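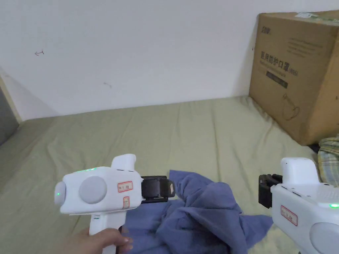

3.2 Folding, heaping and the question of what counts as finished

In the second part of the survey we asked the households of Lovum and Vanus to tell us what is done with clean laundry after it is dry. The first part, on washing and drying, has been discussed in Section 3.1. Of the 1,040 questionnaires which were given out in the two towns, 858 came back in a form that we could use. The others were either empty or filled in only on the first page, and we did not try to complete them by telephone.

The questions on folding were more difficult to write than those on washing. A washing machine is either running or it is not, and most people can say how often they use it in a week. Folding has no such clear beginning. Some respondents of the pilot round told us that they fold everything on the same evening, and then, a few lines later, that a part of the clothes stays in the basket until it is worn again. We do not think that these persons wanted to mislead us. For them the word "everything" meant the things which in their opinion need to be folded, and small cloths, socks and cleaning rags did not belong to this group.

For this reason we divided the items in the final questionnaire into large flat items (sheets, tablecloths, large towels), shaped clothes (shirts, trousers, dresses) and small cloths. The last group caused the most comments in the margin. A small cloth which lies crumpled on a larger fabric surface, as the blue one in Figure 2, was called "clean and ready" by some respondents of the pilot round and "not yet done" by others, although both had been asked about the same state of the item. We kept both answers as valid and coded them separately.

The place of folding was also asked. The bed was named most often in both towns, and the kitchen table came after it. In Vanus, where the apartments in the older blocks are small, many respondents wrote that they fold on the floor, usually on a sheet or a blanket that is spread out first. Several added that the sheet is itself a part of the laundry and is folded as the last piece. We had not foreseen this answer and there was no box for it, so it was collected from the open field. It is possible that the habit is more common than our numbers can show, as a person who finds a suitable box will often tick it and not write anything more.

Nima Fallahi, who carried out the interviews in Vanus, noticed that the order of folding was described with much more certainty than the time. Respondents could say at once whether they begin with the large or with the small pieces, but they hesitated when they were asked how many minutes the work takes. In the older Akbari study, which used a diary kept over the month of November, the same weakness was reported. We therefore do not give average times in this section, and we would advise the reader to be careful with such averages where they appear in other surveys of this type.

The beginning with large pieces was explained mostly by space. When the sheets are put away, there is room for the rest. Those who begin with small pieces gave a different kind of explanation, that the pile becomes lower quickly and the work then feels lighter. Both groups described their own order as the normal one, and few had ever discussed it with the other members of the household. Where two adults share the folding, the two orders are sometimes used on the same pile at the same time, from opposite sides, and this was mentioned as a cause of small disagreements.

A short remark has to be made about the wording. In the version used in Lovum, the question on small cloths was translated with a word which can also mean a handkerchief. We found this only after the printing. The Jotiria project, from which we took the basic list of items, had used a more general word, and a direct comparison with its results is thus not possible for this one group. The large flat items and the shaped clothes are not affected.

The answers on storage, which depend in part on the furniture of the household, are treated in Section 3.3 together with the question of who in the family decides on the place of each item.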